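Small frames, small tables
Notes for the Atthorpe talk, 8/29/22

Opening

Say hi, thank Javiera Arancibia for the room and the coffee. Ask who has a drawer full of prints at home that never made it into a frame. Wait for the hands. Put mine up too, because I have 17 of them in a shoebox and I do this for a living!

I run the framing counter at Mosquera, and most of what people bring me is big -- wedding portraits, posters, somebody's uncle's map of Drurkville. Tonight I want to talk about the little ones, the kind you stand on a desk or a nightstand. They get treated like an afterthought and I think they're the ones people look at most.

Know the back before you fuss with the front

(Slow down for this part. I rushed it last time.)

Everybody shops for a frame from the front. Fair enough, that's the side you'll see. But the back is where you'll be working, so turn it over in the store. I want you to look at the leg, how long it is and which way it folds out. I want you to find whatever holds the panel in, and try it with your thumb before you pay for it. Some clips are so stiff you'll lose a fingernail.

With the one on the screen, point out the thin light-brown wood border first, then the easel leg sticking up off the dark back, then the small metal clip low on the panel. A thin border like that is nice on a small print, by the way. It doesn't eat the picture. 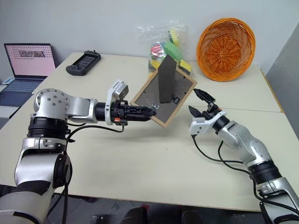
Loading the print

Hold up the spare frame and do this one live. Face down on a soft cloth, leg out of the way, clips open, panel off. Lay everything down in the order it came out. Patricio Durán taught me that and I still forget and end up with the spacer on the wrong side of the glass.

Wipe the inside of the glass and let it dry all the way. Print in, panel back, and CHECK WHICH WAY IS UP before you close it. I once did 20 table frames for a dinner at Maseston and two of them had the leg on the long side with a tall photo inside. Guess whose table they were on.

If the print slides around, a little square of acid-free paper behind it will snug it up. No tape on the photo, please. (Shahram will ask about tape. Tell him we'll get to it at the end.)

Where to put it

Turn the frame 90 degrees from the window if you can, so the light comes in from the side. Give the leg its full spread, and don't park it at the edge of a shelf where a sleeve can catch it.

Questions, then the September sign-up sheet -- Nahuel Fuentealba has the pen.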